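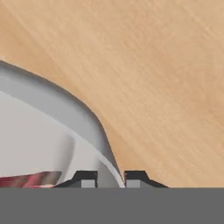 In August I started to write down everything we spend on food. My neighbour Tia Staniforth gave me the idea. She has kept such a notebook for many years, and she told me that the first month is always a bit of a shock.

It was. We are two adults and we spent 473 pounds, when I was sure that it was less than 400. The biggest surprise was the small shopping in the evening, after work, when I am tired and hungry and buy whatever is near the till.

In September I made a plan for the meals, and I went to the shop only with a list. We ate more lentils and more soup. The result was 451. I know, it is not a big difference! But we also had my sister with us for a week, and she likes cheese very much.

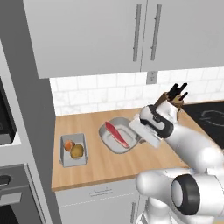
Grey cupboard doors and white tiles.

My husband thinks I should use an app for this. I tried one, called Trasine, but it asked me for a category each time and I could never decide if tea is a food or a drink. So I went back to paper and pencil.

Next I want to look at how much bread we throw away. I will write again when I have a full month of notes.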